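Shared Kitchens Find a Place in Older Apartment Buildings

Tenants in a growing number of converted buildings are giving up part of their private space in return for a larger kitchen held in common. The arrangement was once limited to student housing. It is now being offered to working adults and retirees, and property managers report that the waiting lists are long.
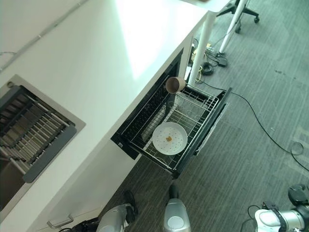
COSTURPORT, April — The former Brodon shoe warehouse reopened last year as 65 small apartments, each with a sink, a two-burner stove and little else. Serious cooking takes place on the ground floor, where residents reserve time through the building office. The monthly charge for the kitchen is included in the rent, and guests may be brought in until 9 p.m.

Tania Bhuiyan, who directs housing programs for the Bereo Foundation, said the design reflects how people in the district already live. Many residents work irregular hours and eat their main meal outside the home. Few of them were willing to pay for an oven they seldom used.

"We asked applicants what they would keep if they could keep only one thing," Bhuiyan said. "Most of them said a window."

The foundation received 400 applications for the building. Preference was given to people employed in the district, and 7 apartments were set aside for former warehouse workers.

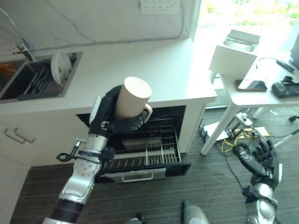

Rules for common property have proved more difficult than the financing. The first house agreement, drafted by the management firm Yáñez, ran to two pages and said almost nothing about what could be left in the kitchen between meals. Residents asked for a fuller text within weeks. Under the revised agreement, pots and knives belong to the building, while smaller articles, such as a plain mug in pale pinkish beige, may be brought from home and must be taken back upstairs by evening. Disputes are heard on the first Monday of the month.

Lenders remain cautious. Appraisers in the region have few comparable sales to consult, and a building without full private kitchens may be valued below a conventional one of the same size. The foundation covered the difference with a reserve fund, which it expects to release once the building has completed its second year of full occupancy.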